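Search this site... Go

Pop-up carousel invitations from Cusbridge are headed for Brarilport's summer supper 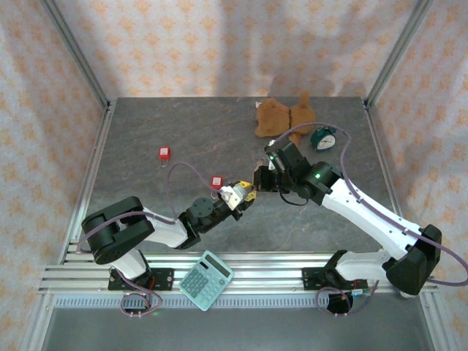 Two robot arms reach toward the middle of a gray work surface, the left one holding something small and yellow.

6/21/22

The invitations for the Brarilport Summer Supper went into the mail this week, and if you're lucky enough to get one, clear a little space on the kitchen table before you open it. They come from Warraich, the small stationery studio on the hill side of Cusbridge, and they don't open like a card. You slide off a paper band, lift a lid, and a full carousel stands up in front of you, with a striped canopy, a ring of little horses and a base that carries all the details of the evening. And it turns! Give the canopy a push with one finger and round it goes.

The supper has been held on the Brarilport waterfront for longer than most people there can remember, and until this year the invitation was a postcard. It was a perfectly nice postcard, with a drawing of the harbor wall on the front and a line at the bottom asking you to bring your own cushion. The organizers wanted something bigger this time, to mark the return of the old merry-go-round to its spot beside the bandstand. The ride has been away for repairs and repainting, and the supper will be the first evening it runs with passengers again.

"They asked if I could do a picture of the carousel on a folded card," says Wouter Van Dijk, who designs most of the pop-up work at Warraich. "I said yes, of course, and then I went home and couldn't stop thinking about it. By breakfast I had made one out of a cereal box, and it was terrible, the horses were enormous. But it went around."

The cereal box carousel still sits on a shelf in the studio, next to the five or six versions that came after it. You can follow the whole idea growing up as you look along the row. The second has a proper canopy but no floor. The next one has a floor and leans badly to one side. Then comes a very handsome model in heavy cream card that Van Dijk was sure would be the final one, until he tried to close the lid and found it wouldn't go flat enough to fit in an envelope.

The fix came from an old folding pattern the studio calls the Pernatitz. It's a kind of twist fold, a ring of slanted pleats that collapses into a flat disk when you press down and springs up again when you let go. Van Dijk learned it as a student from a paper lampshade, and he had used it before for cake-shaped favor boxes and a baby shower invitation with a hot air balloon. It had never been asked to hold up a roof and a herd of horses, though, and getting the angle of the pleats right took most of the spring.

"If the slant is too steep, it fights you when you shut it," he says. "Too shallow and the roof sags like a wet tent. There's a narrow bit in the middle where it just wants to stand up, and when you find it you know straight away, you can hear it. It makes a little pop."

There are 600 of the invitations in all, and 600 envelopes to match, each lined with the same red and cream stripe as the canopy. Every carousel is made from 20 separate pieces of card, counting the lid and the band, so there was a great deal of folding to be done. The horses are cut in pairs and glued back to back, so that they look finished from both sides. They come in dapple gray, chestnut and a very bright blue, after the horse on the real ride that every child in Brarilport seems to want (and that you'll usually have to wait for).

The colors were matched to the ride itself. Van Dijk took the bus over to Brarilport with a fan of paper swatches in his bag and spent an afternoon in the repair shed, holding strips of card against the freshly painted panels. The red took longest. Fresh paint under shed lights looks nothing like the same paint outdoors, he says, so one of the painters kindly carried a spare panel out to the yard for him, and they picked the red out there in the daylight, with gulls shouting at them the whole time.

Then there's the lettering, which deserves a cheer of its own. The date, the place and the menu run around the edge of the base in a circle, so you turn the carousel to read them. It sounds fussy and it's a pleasure. The words start right under the blue horse, where a small gold star shows you the beginning, and the last thing you come to before you're back at the star is the request to bring a cushion. The organizers said that line had to stay, and they were right.

Replies are handled with a ticket tucked into the base. It slides out like a little drawer and it's printed to look like the ride tickets the bandstand kiosk used to sell, with a notched edge and a space for your name. Guests fill in the ticket, mark whether they'd like the fish or the vegetable pie, and send it back in the small envelope provided. On the night, the returned tickets will be waiting at the gate, stamped and good for one turn on the merry-go-round. That part was the studio's suggestion, and what a lovely one it is – you reply to the invitation and your reply becomes your ride.

Mailing them brought a puzzle of its own. A carousel pressed flat is still thicker than a letter, and the first test packages came back to the studio with the canopies creased across the middle. Van Dijk mailed himself a dozen or so in different wrappings before settling on a stiff card tray with a shallow round hollow, which keeps the fold from sliding around. The tray has been given a use too. Turn it over and there's a map of the waterfront printed on the back, showing the gate, the long tables, the bandstand and the best place to leave a bicycle.

Warraich has built up quite a following for this kind of thing. People in Cusbridge will remember the lighthouse wedding invitations in the shop window, and the birthday box that unfolded into a garden with a paper beehive in the middle. The studio began with plain printed cards and thank-you notes, and those still make up a good share of the work. The pop-up pieces started as a treat for regular customers and grew from there, mostly by people opening one at a friend's house and asking where it came from. That's how the supper order came about as well, when one of the organizers was sent a balloon invitation by her niece and kept it on the mantelpiece all winter.

If you'd like to try a twist fold yourself, the studio is putting on 2 evening workshops after the supper, both in the room above the shop. The first is for beginners and covers the basic Pernatitz, in plain card, at a size that's friendly to big fingers. The second goes on to building something on top of it, and you're welcome to bring a theme of your own, whether that's a castle or a cake or your grandmother's house. Card, glue and bone folders are provided. Bring an apron if you're fond of your clothes, and a box to carry your work home in. Places can be booked at the counter or by calling the shop.

For anyone who wasn't on the mailing list, a carousel is on show in the Warraich window through the end of June, next to the cereal box one, which Van Dijk needed a little persuading to put out. You can turn the display model if you ask inside. There's also one at the Brarilport library, on the front desk, where the staff report that the blue horse has already had to be glued back on.

A few tickets for the supper itself are still to be had from the bandstand kiosk in the mornings. They're ordinary paper ones, but they do include the ride. The tables open early in the evening, the band starts once the pies are out, and the merry-go-round will run until everyone holding a stamp has had a turn.

Van Dijk will be there, with his own invitation in his coat pocket and plans to go straight for the chestnut horse nearest the band. He says he's already been asked about next year. He has an idea involving the harbor ferry, and paper waves that move when you pull the ribbon – so far it exists only as a sketch and another cereal box.

We use cookies to remember your settings and to see which stories get read. Accept all | Manage choices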